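Nov 4, 2021

Annual results from Pluston came out this morning, so I read them with breakfast. I have held the shares since February and never looked at the full report before. It runs to 92 pages and the first 20 are about purpose. There is a page on oceans and a page on listening. The sales figures start well after that.

Operating profit was 637 million, a little down on last year. Volumes fell in soap and in laundry, and went up in pet food. They raised prices twice and say they will do it again. Palm oil and freight get the blame, which I believe, as Druvach said much the same in its last update.

What bothered me was the bonus section. Part of the chief executive's award now depends on a sustainability score, and the company works out the score itself. I went through the notes twice and could not find how it is put together. Last year's score was not given either, so there is nothing to compare it to. Sent a short email to investor relations asking for both. Got the automatic reply.

Worked until one, then soup. Did the dishes and paid the water bill.

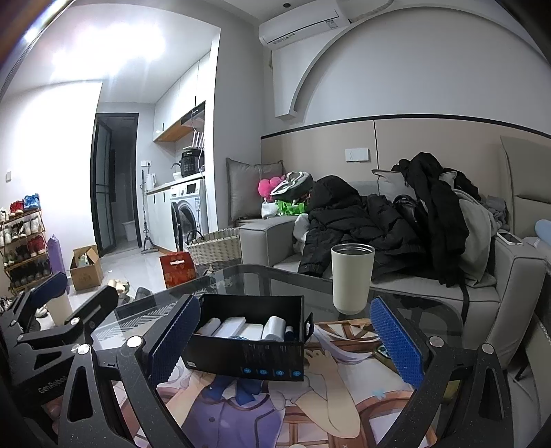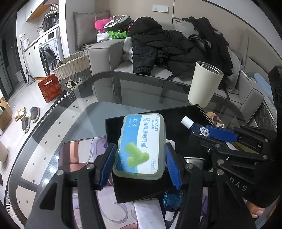
Annapurna Poduval called in the afternoon and I told her about the score. She said I was reading the wrong pages, that a company can care about the planet as much as it likes provided it also sells soap, and that the thing to worry about was the debt from buying Flemen. In her view they paid too much for it and have been talking about values ever since to fill the time. She sold half of hers in the summer and does not regret it.

I looked up the debt after we hung up. She is right that it has grown. The interest is covered for now, but a large loan comes due in 2 years and the report gives it one paragraph.

Thought about moving some of the money into Pangaribuan — duller company, mostly packaging, no mission statement that I could find. The dividend is lower. Did not do anything. I will wait for the reply from investor relations, and if it has not come before the annual meeting I will send the question in for that.

Rain from four o'clock on. Bed early.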